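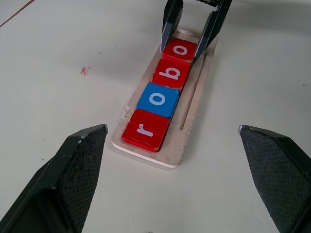
The Tiltthorpe ferry ledger for July listed 2353 crossings. The harbor office listed 2352. Leokadia Czerwiński had been an auditor at Trustau long enough to know that a difference of one took longer to close than a difference of 600. She cleared the end of the white table and set the two books side by side. Farther along lay the pale wooden tray with its four letter blocks in a line, spelling "robo," and she moved her elbow to avoid it. Then she began at the first page.

By four in the afternoon she had matched every entry through the middle of the month. The ferry's clerk, Ziółkowski, wrote his sevens with a bar and his ones without a foot. The harbor office used a stamp. Neither method left much room for error.

The extra crossing was number 3769 in the running series. Departure was entered as 5:10 in the morning, with one passenger and the fare paid. No arrival was entered.

She telephoned Ziółkowski.

"It left," he said.

"The harbor has no record of it landing."

"No. They wouldn't."

She asked which vessel. He said the Flukisis, which had been sold for scrap in the spring. She checked the disposal file and found the receipt, signed and dated correctly.

The fare had been banked with the others. She wrote "timing difference" in the margin, initialed it, and carried the balance forward to August.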